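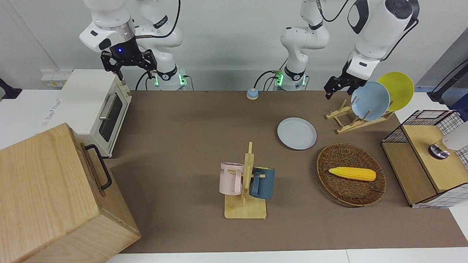 二号台，厨房布景，双臂都在位。杯架挂着两只杯子，盘子一只平放、两只立在架上，玉米在藤篮里。

Stindider 双臂采集台 开工检查表（带我的碎碎念）
适用：二号台，Nakadetti 厨房任务组
版本：十月修订

先说两句。这张表原来只有一页，全是打勾的格子，我接手以后每踩一个坑就往后面添一句，现在添得比格子还长了（对不起打印机）。赶时间的话只看“检查项”和“结果”那两行就行，想知道我为什么啰嗦的再看备注。结果栏我填的是这一轮早班的情况，你们接班的时候照着重新走一遍，别抄我的！

一、人和急停

1.1 检查项：急停按钮按下、旋开、复位，两条臂都要有反应。
结果：通过
备注：左右臂分开试。以前我图省事，按一次看见右臂停了就当两边都停了，后来换控制柜的时候才发现左臂那一路的接头松着。想想后背发凉，所以现在宁可多按两次。

1.2 检查项：操作员长发扎起，袖口收紧，工牌绳摘掉。
结果：通过
备注：工牌绳放门口挂钩，别揣兜里露半截出来，我说的就是我自己。

1.3 检查项：重置物品时，遥操作端必须处于暂停状态，并且喊一声“进台”，听到“好”才能伸手。
结果：通过
备注：两个人搭班久了容易靠眼神，眼神不算数哈。

二、机械臂本体

2.1 检查项：基座固定螺栓无松动，标记线对齐。
结果：通过
备注：标记线是用漆笔画的，淡了就补。右臂基座后面那颗不好看到，拿小镜子照，镜子在抽屉最里头。

2.2 检查项：关节指示灯为绿色。
结果：通过
备注：颜色不对就别往下走了，先去看日志。有一阵子大家喜欢直接断电重启，重启完灯是绿了，可日志也没了，查都没法查。请先存日志再重启，拜托拜托。

2.3 检查项：线缆自然下垂，不绷紧、不打折，全行程走一遍不刮桌面物品。
结果：有条件通过
备注：左臂伸到最右边的时候线会蹭到桌面，慢速没事，快了会拖一下垫子。我已经报给 Watkins 那边的维护了，在他们来之前，右侧柜子相关的动作请用慢速档。蹭到的那几条我在记录里标了“线缆接触”，训练的时候要不要剔掉由数据组定。

2.4 检查项：夹爪开合到位，左右手指对齐，指面干净。
结果：通过
备注：指面用无纺布蘸一点酒精擦，等干透再开始。指面脏的时候抓杯子会打滑，操作员下意识就会夹得更狠，然后这个“更狠”就被原原本本录进去了……模型学得可认真了，你教它什么坏习惯它都照单全收。

三、台面和物品

3.1 检查项：垫子平整，四角无翘起。
结果：通过
备注：垫子歪一点点肉眼很难看出来，用对齐脚本叠一下参考图最快。

3.2 检查项：小烤箱门开合顺畅，不插电。
结果：通过
备注：后墙上就有插排，顺手一插真的太容易了。我们只录开门、放盘、关门，从来不需要它发热。门把手的螺丝每次开工前拧一下，天天被夹着拽，松得比你想的快。

3.3 检查项：木杯架底座放正，杯子挂牢，轻碰不掉。
结果：通过
备注：粉色那只带字，深蓝绿那只颜色沉，两只在模型眼里差别挺大的，所以左右位置要按随机表换着来。别老把粉的挂左边！我翻过前面一批记录，因为大家手顺，粉杯几乎一直在左边，结果测试的时候一换位置，手就往空钩子上去了。那一下我真是又好气又好笑。

3.4 检查项：木碗碟架上的盘子立稳，边缘无缺口。
结果：通过
备注：浅蓝和黄的那两只立在架上，平放的那只按本轮任务卡来。盘子往槽里放的时候如果第一下没对准，可以退出来重试，这种“失败再纠正”的片段我们是要的，请不要中途叫停重录。真正要作废的是掉到地上、或者人手进了画面。

3.5 检查项：藤篮和玩具玉米在位，玉米表面无破损。
结果：通过
备注：玉米的朝向也在随机表里，横的竖的斜的都要有。我以前觉得一根玉米能有多大差别，自己遥操作抓了半天斜着的之后就闭嘴了。

3.6 检查项：蓝色小圆按钮按压回弹正常。
结果：通过
备注：用手指按，听回弹，别拿夹爪试，夹爪留到热身再用。

3.7 检查项：右侧木柜靠边放稳，柜顶物品不挡左臂路径。
结果：通过
备注：柜顶上的东西如果和参考图对不上，先问上一班，不要自己默默挪回去。有时候是故意换的。

四、相机和记录

4.1 检查项：固定机位支架锁紧，画面与参考图重合。
结果：通过
备注：打扫卫生的时候特别容易碰到支架，擦完桌子请务必重新对一遍。偏一点点当时看不出来，等到数据组来找你，那一整班都得重新标定。

4.2 检查项：镜头清洁，曝光锁定，顶灯全开，窗帘拉上。
结果：通过
备注：早班的光和下午差好多，所以窗帘全天都拉着。想晒太阳的去走廊吧（我经常去）。

4.3 检查项：磁盘剩余空间够录一整班。
结果：通过
备注：Zurko 记录端快满的时候只弹一个很小的提示，还藏在右下角，我第一次就没看见。开工前自己看一眼最踏实。

4.4 检查项：图像、关节、夹爪三路时间戳对齐，偏差不超过 40 毫秒。
结果：通过
备注：超了就重启同步服务，连着两次还超就停台报修。不要想着“先录着再说”，对不齐的数据后面补不回来的。

4.5 检查项：任务描述填写完整，一条记录只写一件事。
结果：需改进
备注：这一条我要多念叨几句。抽查的时候看到好几条描述只写了“整理桌面”，可是录的内容有的是挂杯子，有的是收玉米。请写成“把粉色杯子挂到杯架左侧”这样，用左右、颜色、物品名，不要写“那个”“这边”。左右统一按机器人自己的左右来，和你在屏幕上看到的正好可能是反的！拿不准就看基座上的标签。

五、热身

5.1 检查项：正式录制前，每位操作员试录 4 条，不计入数据集。
结果：通过
备注：试录的存到热身文件夹，名字别改。手还没热的时候动作一顿一顿的，我自己头一条永远没法看。

5.2 检查项：回放至少一条试录，确认夹爪开合曲线和画面一致。
结果：通过
备注：看曲线的时候顺便听听电机有没有怪声，耳机摘下来听。

六、进度和遗留

目前二号台通过质检的示范一共 2561 条，这一期的目标是 3000 条。挂杯子的已经够多了，缺的是双臂配合的，比如一只手扶着藤篮另一只手放玉米，还有一只手拉开烤箱门另一只手送盘子进去。这类难录，也慢，作废率高，大家别有压力，慢慢来，质量比速度要紧。

遗留问题：
左臂线缆蹭桌面，已报修，未处理，慢速档使用中。
任务描述写得太笼统，已在群里发了改写样例，下次检查时再抽。
漆笔快没水了，申请单已提交。
随机表打印出来的字太小，我放大重排了一版，贴在遥操作端旁边的墙上，旧的请撕掉。

允许开工：是（右侧柜子任务限慢速）
下一次检查：换班时，下班的人和接班的人一起走，两个人都要签。

补一句：有新坑就直接写在备注里，手写也行，我每周统一敲进来。字写大一点哦，上次有一行我猜了半天，到现在也没猜出来写的是“夹爪”还是“夹心”。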